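Category: Vehicle Builds / Chapter Openers

Chapter 3: Weight, and Where You Put It

I learned about axle loads the dumb way, on a weighbridge outside Drirberg, with my friend Fenna Van der Linden reading the numbers out loud and laughing harder at each one. My rear axle was 100 kilos over the limit. The front had room to spare! I'd spent a whole winter building that camper and had never once thought about which end the heavy stuff was going in (water tank, batteries, my cast iron pans, all of it behind the back wheels).

So before we get to insulation or wiring or any of the fun jobs, I want you to weigh your empty truck. Each axle by itself, then the whole thing. Write the figures on the wall in pencil if you have to – I did. 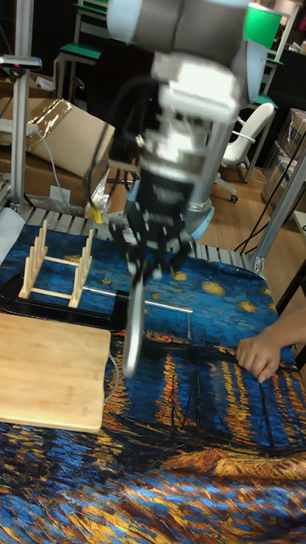

Payload is what's left when you take the empty weight from the maximum on the plate. Mine came to 887 kilos, and I felt rich for a day or so. Then I started my list. People forget the kitchen, every time: one round white plate is nothing, but six of them, plus bowls, plus a tablecloth with a starry night sky on it that you couldn't leave at home, and the cupboard is suddenly a real number. Put it on the list anyway.

In this chapter we'll work out a full load sheet, move things around on paper, and see what a tank of water does to the back axle when it hangs behind the wheels. Grab a calculator and your plate figures. We start with water.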